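Linen Change at Gillen House

The summer bedding changeover starts on June 29, 2022. Each resident will get a light blanket in place of the winter one, and the heavier covers go into storage until the end of August.

If you would like your bed changed, please strip the top layers back before 12 noon and leave the sheet on. Huia Tuhiwai will come round with the trolley and do the rest. Anything of your own that you want washed should have your room number on it. Last year 18 pillowcases came back from the laundry with no name, and a few are still on the shelf by the lift.

Sheets go out at the hot setting, so keep wool and anything with a trim to one side. Patterned sheets are fine in the same load as the plain ones.

Spare sets are in the Ojo Room cupboard. Ask Odette Rey for the key.
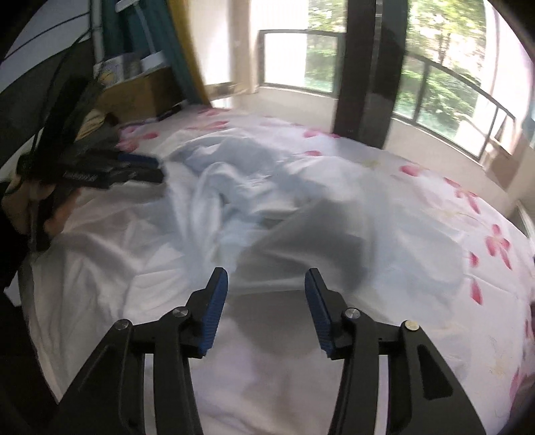
Flowered sheet with the blue-gray cover crumpled on top.

Clean linen will be back within 72 hours. Please check your own pile before you put it away.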